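Course: Materials in the Home and Workshop
Handout for Unit 2: Paper on walls
Prasance Evening School, version 2026-06-05

Please read this before we meet. It replaces the older handout, in which the part on paste was too short and one table was wrong.

1. What we mean by wallpaper

In this course, wallpaper means any thin sheet material which is sold in rolls and is fixed to a wall with paste. It can be pure paper, paper with a plastic layer on top, or a non-woven sheet made of mixed fibers. The old word "paper" stays for all of them, and I will use it in the same way.

The three types behave differently when they meet water. Pure paper takes in water and becomes wider. If you hang it too early, it continues to grow on the wall and you get bubbles. If you wait too long, it becomes weak and tears at the corner. Non-woven sheets almost do not change their size, and for this reason the paste can go directly on the wall. Paper with a plastic layer is between these two. The back takes water and the front does not, so the edges like to curl.

2. Pattern and repeat

The repeat is the distance after which the same part of the pattern comes again, measured along the roll. For small patterns it can be a few centimeters. For large flowers it is often longer than your arm.

There are three kinds of match. In a straight match, the same part of the pattern is at the same height on every strip. In a drop match, each second strip is moved down by half of the repeat. In a free match, such as plain texture, you do not need to care about height at all. The label on the roll shows this with a small sign, and you must learn the three signs before the practical class.

Large patterns cost more than the price of the roll tells you. Every strip must start at the correct place of the pattern, so there is a piece left over from each one. Take a wall which needs strips of 250 centimeters, and a paper with a repeat of 64 centimeters. Four repeats make 256 centimeters, so you lose only 6 centimeters on each strip. Now take the same wall and a repeat of 90 centimeters. You must cut at 270, and you lose 20 centimeters each time. A customer will ask you why one paper needs more rolls than another, and you should be able to show this with a pencil.

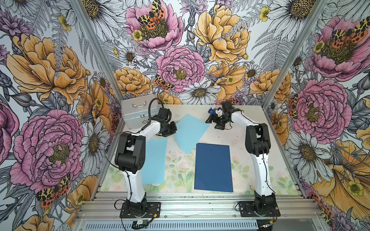 Kukunow wrote in the margin of the last version that beginners should always start with a small pattern, and that a big flower on a first job is asking for trouble. With a small pattern the mistakes are small too, the note went on, and the eye forgives them.

I agree with the first half only. Small patterns with clear lines, for example narrow stripes or little squares, show a wall which is not straight much faster than a big flower does. A large floral paper is difficult in the cutting, but it is quite kind when the corner leans a little. For your first exercise I would choose a small pattern without lines.

3. Scale and the room

It is often said that a large pattern makes a room look smaller. This is a rule from decorating books and I would treat it with care. What matters more is how much of the pattern can be seen without a break. If doors, windows and shelves cut the wall in many pieces, a large flower loses its form and the result is restless. On a long free wall the same paper can be calm.

Light colors on the ground of the paper help in rooms with one window. Dark grounds show each open seam, so paint a thin line of the same color on the wall where the seam will come.

4. Paste

The paste for our practical work is Drernarden, the slow type. Mix one packet of 300 grams with 16 liters of cold water for light paper. For heavy paper use less water, as printed on the packet. Pour the powder into moving water, never the water onto the powder. Leave it standing and stir again before use.

Write the time on the back of each strip with a soft pencil. All strips on one wall should rest for the same time, also the short ones above the door.

5. Exercise

The practice wall in the Jardine building is 865 centimeters long. The rolls are 53 centimeters wide. Calculate how many strips you need, then the number of rolls for a straight match with a repeat of 64 centimeters and a height of 250 centimeters. One roll has 10 meters. Then do the same with a repeat of 90 centimeters.

Bring the calculation on paper, with all steps. Scissors and a plumb line are in the classroom, but please bring your own pencil and a folding rule.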